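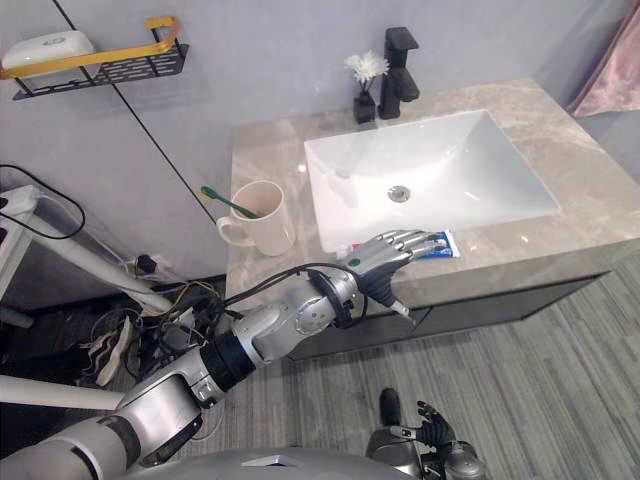
Sosby Police Complaints Board

The Sosby Police Complaints Board is the body that hears grievances against officers in Sosby and neighboring Clorkport. I've been adding to this entry for a while now, mostly because I sat through so many of its hearings (the chairs are terrible!) and the old version was two lines long.

Background

The board grew out of the Mavromatis case, in which a man was kept in a holding cell overnight and left with a broken wrist. His lawyer, Styliani Papadakis, got the cell footage released, and the city settled that January. People were furious, me included.

Members and powers

Loukia Raptis was the first chair, and Florian Wyss took over from her on 4 Mar 2019. The board can call witnesses and ask for video, but it can't fire anyone – that's still up to the chief, which drives me a little crazy.

Caseload

It has received 941 complaints so far and upheld 132 of them. More than 300 were dropped before a hearing, and I'd love to know why.

See also

Sarkholm Jail Inquiry
Angeliki Galanis (police auditor)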